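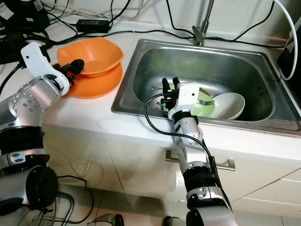
Section 4: Fitting and first use of the Pleltex under-sink water filter

Read this section through once before you start. The Pleltex is fitted on the cold water supply only. It can be installed in most kitchen base units with a clear height of 45 cm, measured from the floor of the unit to the lowest part of the waste pipe.

If you have bought the Ene version with the separate drinking tap, follow 4.1 to 4.5. If you have the Adex version, which feeds your existing mixer tap, leave out 4.3 and go straight from 4.2 to 4.4.

4.1 Before you start

You will need:
- an adjustable spanner
- a cross-head screwdriver
- a pencil and a spirit level
- a bucket and an old towel
- a torch
- PTFE tape (one roll is supplied)
- a drill with a 12 mm bit, for the Ene version only

Check the contents of the box against the packing slip. The filter head, the housing and the cartridge are packed separately. The cartridge should stay in its sealed bag until step 5 of 4.4.

CAUTION: Do not fit the filter to a hot water pipe. Water above 38 degrees will damage the cartridge and may cause the housing to split.

CAUTION: If the pipework under your sink is lead, or if you can't tell what it is made of, stop and ask a plumber.

Note: In a rented property, get the landlord's agreement before drilling. A hole in a worktop or sink can't be put right afterwards.

4.2 Fixing the bracket

1. Empty the base unit and wipe down the inside walls.
2. Choose a side wall for the bracket. The filter head must be upright, with the arrow on the top pointing away from the supply pipe.
3. Hold the bracket against the wall and check there is a gap of at least 6 cm below the housing. You need this gap to unscrew the housing when you change the cartridge.
4. Mark the two upper screw holes with a pencil, using the spirit level.
5. Fix the bracket with the screws supplied. These are 16 mm long and are meant for a unit wall 18 mm thick. If your unit walls are thinner, use shorter screws.
6. Hang the filter head on the bracket and tighten the locking screw by hand.

Don't fix the bracket to the back panel of the unit. Most back panels are thin and will not carry the weight of a full housing.

4.3 Fitting the drinking tap (Ene version only)

Many sinks already have a spare tap hole with a blanking plug. If yours does, push the plug out from below and begin at step 3.

1. Decide where the tap will go. The spout should reach at least 5 cm past the rim of the sink. Look underneath before marking anything, as there may be a rail or a clip in the way.
2. Drill the hole. For stainless steel, use a slow speed and a little cutting oil, and file off any sharp edges. For stone or solid surface worktops, the drilling should be done by the firm that supplied them.
3. Put the rubber washer on the tap stem and lower the stem through the hole.
4. From below, slide on the plastic washer, then the metal washer, then the nut. Tighten until the tap no longer turns.
5. Push the blue tube into the base of the tap until you feel it pass the second stop. Pull gently to check that it is held.

Note: Sealant is not needed under the tap. The rubber washer makes the seal.

4.4 Connecting to the water supply

1. Turn off the water at the stopcock. Open the cold tap and let it run until the flow stops.
2. Put the bucket under the cold supply joint and undo the nut. A small amount of water will come out.
3. Wrap the thread of the supplied tee piece with five turns of PTFE tape, working clockwise. Fit the tee between the supply pipe and the tap connector. On the Adex version, fit the two straight connectors in place of the tee.
4. Cut the white tube to length with a sharp knife. The cut must be square. Push one end into the tee and the other into the port marked IN. Fit the blue tube to the port marked OUT. On the Adex version, the blue tube goes to the second straight connector.
5. Wash your hands, open the sealed bag and put the cartridge into the housing with the plain end down.
6. Check that the large black O-ring is seated in its groove. Screw the housing to the head by hand until it stops. Use the housing key only for the last quarter turn.

CAUTION: Do not use grease or petroleum jelly on the O-ring. Use the silicone sachet supplied.

4.5 Flushing and checking for leaks

1. Open the stopcock slowly, half a turn at first.
2. Look at every joint with the torch. Wipe each one with dry kitchen paper and look for damp spots.
3. Open the filter tap (or the cold side of the mixer on the Adex version) and run 25 litres to waste. The water may be grey to begin with. This is fine carbon dust and is harmless - it can be used on the garden.
4. Close the tap and leave the system under pressure for an hour. Check the joints again.
5. Write the date on the label on the housing. The cartridge lasts for 2,000 litres or six months, whichever comes first.

If a push-fit joint drips, turn the water off, take the tube out, trim 1 cm from the end and refit it. A drip from the housing nearly always means that the O-ring is twisted.

White or cloudy water in the glass is air and will clear over a few days. If the flow is still weak after flushing, look for a kink in the blue tube.

Spare parts

Replacement cartridges are sold under the name Nuvirer and come singly or in pairs. Quote the number on the underside of the filter head when ordering. O-rings should be replaced at every second cartridge change.

Section revised 18/09/2023 by Itziar Villanueva. Step 3 of 4.4 replaces the wording in the July printing, which gave three turns of tape.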